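Cereal box

A cereal box is a folding carton used to pack, ship and display ready-to-eat breakfast cereal, granola and, in some product lines, hot cereal such as oatmeal. In its most common form it is a tall, narrow rectangular container made of paperboard, with an inner bag that holds the food. The outer carton carries the brand name, the product name, a photograph or drawing of the food, and the nutrition and ingredient information required in the country of sale.

Construction

The carton is cut from a single flat sheet, known as a blank, which is printed before it is cut and creased. The blank is folded around its four long edges and glued along one side seam. It is delivered to the packing plant flat, opened by machine, filled, and closed with glued flaps at the top and bottom. The top flaps usually include a tab and slot so that the box can be closed again in the home.

The inner bag protects the cereal from moisture and odors. Waxed paper was once usual for this purpose, and plastic film is now more common. In a few product lines the bag is omitted and single-serving packets are placed directly in the carton, a practice typical of instant oatmeal. Granola is often sold in a stand-up pouch, although cartons are also used.

Front panel

The front panel is the face meant to be seen by the shopper. Its layout follows habits shared by many producers. A brand name or logo identifies the maker, a large food photograph occupies much of the panel, and the name of the variety is set in clear lettering. Color is used to separate one variety from another within a single brand, so that a household may come to know its usual cereal as "the blue box" or "the green one."

The photograph frequently shows the product in a bowl together with fruit, nuts or spices. These additions may refer to an ingredient or flavor, or they may be a serving suggestion only, in which case many producers say so in small type. Boxes sold as organic often carry that word on the front panel as well.

Storage and display

Cereal boxes are normally kept upright. Standing the box on its narrow base keeps the front panel in view and allows several varieties to share a short length of shelf – an arrangement used in stores, pantries and open kitchen shelving alike. Boxes may be placed edge to edge or with gaps between them, and they may be lined up with the front of the shelf or set back from it.

Apple cinnamon and Flax Plus boxes on an open shelf, with other cartons to the right.

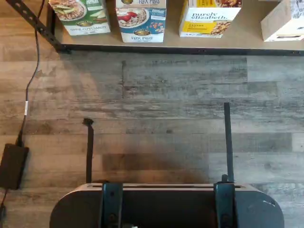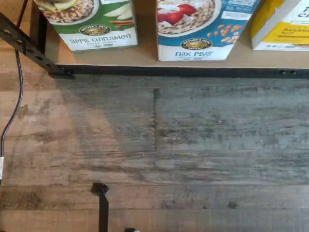 Mei-kuen Fu has argued that the open shelf serves the household less well than the closed cupboard, as boxes left in plain sight are chosen by color and the older, half-empty ones are passed over. Shirley Catterall took the opposite view in a reply printed in the Kesden household bulletin, writing that "a box behind a door is a box bought twice," and recommended that opened cartons be kept at the left end of the row and new ones added at the right.

Shelf depth is seldom a difficulty, as most cartons are shallow from front to back. Height is more often the limiting factor. Family-size boxes may not fit beneath a fixed upper shelf, and some households lay them on their sides, with the result that the inner bag can spill when the top is opened. Adjustable shelving avoids the problem.

Care after opening

An opened inner bag is best rolled down toward the cereal and held with a clip before the carton is closed. Boxes should be kept away from ovens, dishwashers and direct sun. Cereals that contain whole nuts or ground seeds have a higher oil content than plain flakes and can turn stale or rancid sooner, and the date printed on the carton applies to the unopened package.

Some households move the contents to rigid containers. Where this is done, the panel with the ingredients and date is often cut out and kept with the container, which is useful where a member of the household has a food allergy.

Reuse and disposal

Empty cartons are accepted with mixed paper in many areas once the inner bag has been removed. The bag itself is usually handled separately. Flattened boxes are also used in schools for cardboard models, book covers and magazine holders, the last made by cutting the upper part of the carton on a diagonal.

See also

Breakfast cereal
Folding carton
Granola
Pantry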